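Hovden 居家事务服务处
公共账号 | 随身物品与家庭文件整理指引

各位居民:本处即日起以连续短帖形式发布《钱包与卡夹整理指引》,内容取自 Plunder 清包计划的讲义,并按居民来信作了增补。全部短帖归入本页,转发时请保留原帖顺序。

指引适用于日常使用的钱包、卡夹、证件套及零钱袋。保险箱、银行保管箱内的物品以及公司财务凭证另有规定,不在本指引范围之内。

编写工作由本处 Reynaldo Dimaculangan 主持,Ploven 分处与 Mohammadi 楼服务窗口参与校阅。对条文有疑问的,可在帖下留言,亦可到窗口索取纸质版。

一次完整的清理,熟练者用时将近10分钟。初次整理、票据积存较多的家庭,请安排在没有访客、没有外出计划的时段进行,中途不宜中断。

场地方面,请选择平整、浅色、易于擦拭的台面。花纹繁密的桌布上容易遗漏薄片物品,透明票据尤甚。有挡板或靠墙的台面更为适宜,卡片滑落的情况会少一些。

台面上原有的文具、遥控器、药瓶等杂物,应先行归拢到收纳架内,移至后角。收纳架不必清空,只要不占用台面中央即可。高的立格放长条物,前排小格放零碎件。

随后在台面中部摆放敞口小盒。盒子不求成套,家中已有的即可使用,但颜色宜有区别,便于家人之间口头交代。本处讲义采用红盒与绿盒:绿盒居中,放纸质票券;红盒置于两侧,放卡片及其他扁平物件。钱包摊开,放在盒子前方,靠近整理者一侧。
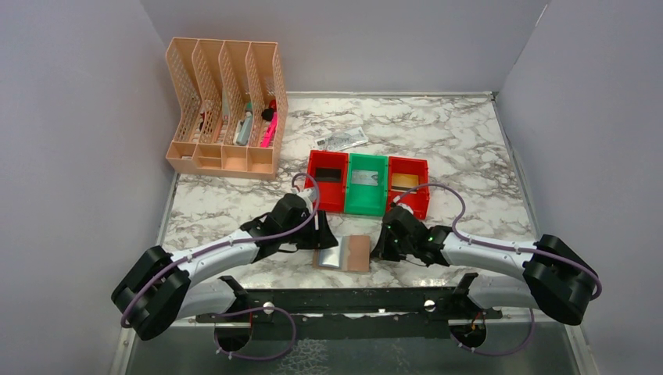
本页最后更新:八月,16:20

盒子并排后,排列略有歪斜无碍使用。居民来信中多次询问是否须用分隔板或胶垫固定,本处答复为不作要求。

取出物品的次序,讲义规定如下:先取纸,后取卡,最后检查夹层。纸质票券折角较多,若与卡片一并抽出,容易撕裂。

纸质票券取出后平放,折痕用手掌压平即可,请勿使用熨斗。有热敏涂层的收据遇热变黑,字迹无法恢复。

一时无法归类的纸张,可先放在盒子后方的台面上,待其余物品处理完毕再作决定。请勿为此临时增设“其他”盒。根据 Ploven 分处的反馈,“其他”盒一经设立,往往成为新的积存处,数月后仍无人过问。

关于收据的留存:已过退换期、不涉及保修、不涉及报销的,可以销毁。涉及保修的,请与说明书一并存放,不再放回钱包。

关于收据的销毁:凡印有姓名、会员号码、部分卡号的,应先剪碎或撕碎再丢弃。剪切时请沿号码方向纵向下刀,再横向剪断。热敏纸不进入废纸回收,请按当地分类规定投放。

卡片部分,请逐张取出,逐张过目。讲义将卡片分为每日使用、偶尔使用和停止使用几类。每日使用者回到钱包;偶尔使用者移入家中的卡册;停止使用者先办理注销,再行剪毁。

有居民问:已过期的银行卡是否可以直接剪掉。答:卡片过期与账户注销是不同的事项。请先向发卡机构核实账户状态,再处理卡片。剪卡时,芯片和磁条均应剪断,碎片分次丢弃。

有居民问:超市积分卡、咖啡店集点卡数量很多,是否全部保留。答:由居民自行决定。本处建议,最近一季未曾使用的,移出钱包,放入家中卡册。集点卡如注有有效期,请写在便签上贴于卡册封面。

有居民问:家人的卡片混在自己的钱包里应如何处理。答:单独取出,当面交还。请勿代为剪毁,亦勿代为判断是否仍在使用。

有居民问:外币纸钞能否与本地纸钞同放。答:不建议。外币请装入小信封,信封外写明币种,存放于家中抽屉。

有居民问:身份证件是否应当随身携带。答:各地规定不同,请以所在地主管部门的要求为准,本指引不作统一建议。

夹层检查一项,请务必完成。钱包完全打开后,用手指沿每一道缝线内侧摸过一遍。钥匙片、SIM 卡、小照片和折成小块的纸条,多半留在此处。夹层较深的,可将钱包倒置轻拍,下方垫一张白纸。

清空之后再做清洁。皮面用拧干的软布擦拭,顺着一个方向进行,边角处放慢。请勿使用酒精、洗洁精或含研磨成分的清洁膏。内衬有污渍的,先以干布吸附,再用略湿的棉签轻点。

擦拭完毕,将钱包敞开放置在通风处。不要放在暖气上,也不要在日光下直晒。皮质干透之前请勿装回卡片。

人造革表面起皮者,不建议继续装卡。剥落的碎屑会进入芯片触点,读卡时容易出错。

下面就卡夹与证件套另作说明。此类物品内部多带透明卡套,层层相叠,取放方便,但卡套之间容易夹带旧票据,合上之后从外面难以察觉。整理时应完全摊开,将卡套错开成扇形,逐层翻看。

带松紧束带的款式,请先解开束带再翻页。束带长期绷紧会失去弹性,存放期间宜松开,日常携带时再扣合。面板边缘开有半圆形缺口的,应由缺口处以拇指推出内件,不要从上方硬拽。 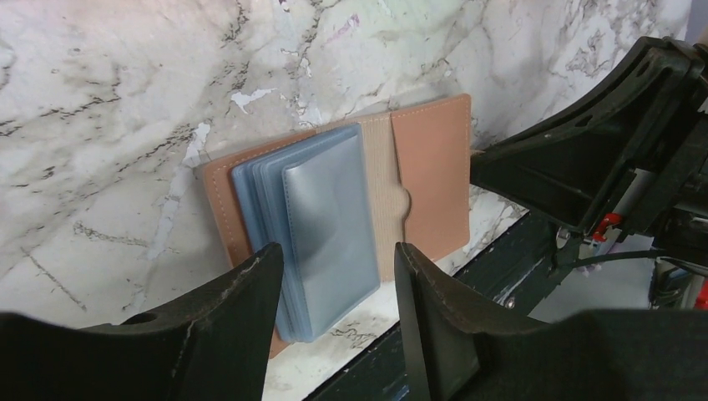 卡套发黄、发硬或边缘开裂的,应当更换。更换前请量好内页尺寸,过大的卡套塞入后会顶起封面,缝线受力,时间一长便会脱线。

卡套表面有浮尘时,用干的镜布擦拭即可。内侧粘住卡片的,请勿用刀片撬开,可将卡套放平,从开口处缓缓送入一张干净硬纸片,待分离后再抽出。卡面印刷已经粘在塑料上的,请联系发卡机构换卡。

每个卡套内以放一张卡为宜。确需叠放的,最多放2张,背面相对,卡号面朝外。带凸字的卡片不要叠放。

交通卡与门禁卡请分开放置。两者叠在一起刷卡时,读卡器可能无法识别,也可能误扣费用。经常使用的一张放在最外层,另一张放在另一侧面板。

浅色皮面卡夹容易吸附深色牛仔布的染料。已经染色的部分,家庭条件下很难处理干净,请勿反复擦洗,以免表层受损。重视外观的居民可送专业皮具店处理,费用自理,本处不作店家推荐。

缝线松脱的,发现后应尽早处理。线头不要拉扯,用小剪刀齐根剪断,再送修。自行缝补的,请沿用原有针孔。

各类物品处理完毕,即可装回。装回的次序与取出相反:先装卡,后装纸。卡片按使用频率由外向内排列,纸钞按面额排列,朝向一致。收据不装回。

装回之后,钱包应能自然合拢。需要用力按压才能合上的,说明留存仍然偏多,请再取出一部分。

零钱另行存放。硬币长期放在皮夹内会压出圆形印痕,也会使缝线变形。本处窗口备有布制零钱袋,居民凭门牌登记可领取,每户以2个为限,领完为止。

盒子用毕请及时收回。敞口小盒留在台面上,不久便会有人放入钥匙和电池,下次整理时须先清盒子,徒增工序。

建议家庭留存一份卡片清单,写明发卡机构名称与挂失电话。清单上不写完整卡号,不写密码,也不写有效期。清单与钱包分开存放。

清单以手写为佳,字迹清楚即可。如存于手机,请另留纸质副本。钱包与手机同时遗失的情况并不少见,Mohammadi 楼窗口的来访登记中每月都有。

遗失钱包时的处理次序:先挂失银行卡,再挂失交通卡与门禁卡,随后报失证件,最后到可能遗落的地点查问。挂失电话请自行拨打,勿委托陌生人代办。

拾获他人钱包的,请交到就近窗口或警务机构,由工作人员当面登记。请勿在社交平台上公布证件照片,打码后也不宜公布。

老年居民的钱包,家属如需协助整理,应事先征得本人同意,并由本人在场。照片、旧票根、手写字条等,价值只有本人清楚,家属不应擅自丢弃。

儿童的交通卡和学生证,可与家长一同整理。年龄较小的儿童适合从辨认卡片用途开始,剪卡的工序由成人完成。

整理频率不作硬性规定。Plunder 清包计划的参加家庭中,较多采用换季时整理的做法,也有在每次旅行归来后进行的。居民可依自家习惯确定,写在日历上即可。

旅行之前的整理另有一点须留意:当地用不到的卡片一律留在家中,随身银行卡以2张为宜,分放在不同的包内。证件复印件与原件不要放在同一处。

收到若干来信,询问本处是否提供上门整理服务。现统一答复:本处目前只提供讲解与窗口咨询,不派人上门,也未委托任何机构以本处名义上门。遇有自称本处人员要求查看钱包或卡片者,请予拒绝,并向窗口反映。

另有来信询问讲义所用小盒与收纳架是否对外出售。本处不销售任何用品,也不指定品牌。鞋盒盖、旧餐盒、抽屉隔盒均可代用,洗净晾干后使用。

本指引纸质版在 Hovden 总处与 Ploven 分处同时派发,大字版须预先登记。Mohammadi 楼窗口午间照常开放,领取时请告知工作人员需要何种版本。

更正:前帖关于热敏收据一条,初稿误写为“可与报纸一同回收”,现已改正。已经打印初稿的居民,请以本页文字为准。

补充:有居民指出,部分会员卡已改为手机应用,实体卡是否仍有必要保留。请先在应用内核对积分余额是否已经转入,核对无误后再剪毁实体卡。

补充:图书馆借阅证不属于停止使用的卡片,即使久未借书,也请保留或到馆办理退证。借阅证遗失后补办需本人到场。

下一组短帖将说明家庭票据夹与保修单的存放方法,由 Reynaldo Dimaculangan 负责答复留言。关于钱包与卡夹的问题,请继续留在本帖之下,以便集中回复。

Hovden 居家事务服务处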